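Card holder, second attempt

26th March

The old bifold went in the bin in October, when the fold split. Its replacement had to take loyalty and membership cards only, as bank cards live elsewhere. I looked at 3 holders before buying.

The Gittins was a rigid case. Good protection, but the cards come out as a stack and have to be sorted by hand. The Drata had an elastic band, and I have yet to own an elastic band that kept its tension for a full year. The one I kept is a booklet type from a market stall in Clastness: leather cover, clear plastic sleeves inside that turn like pages.

Notes after a few weeks of use.

Sleeves: a card is readable without taking it out. Barcodes scan through the plastic at the Ekik till if the card is held flat, less reliably at an angle. Glossy cards cling a little and need a push from the bottom edge.

Stitching: pale thread, parallel to the edge of the cover. No loose ends so far.

Filling order: most used at the front. I left several sleeves empty, as the cover stops lying flat when every one is full.

Weight: 59 g with the present load on the kitchen scales, which read high by a gram or so.

The supplier's leaflet claims 2000 openings before the sleeves need replacing. I shan't be counting. Spare sleeves are sold separately and I have not found out whether they fit.

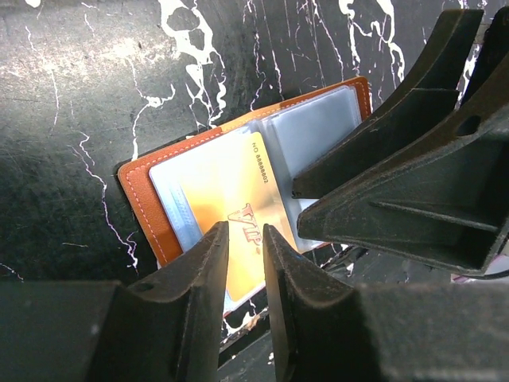
Card holder open, gold VIP card in its sleeve.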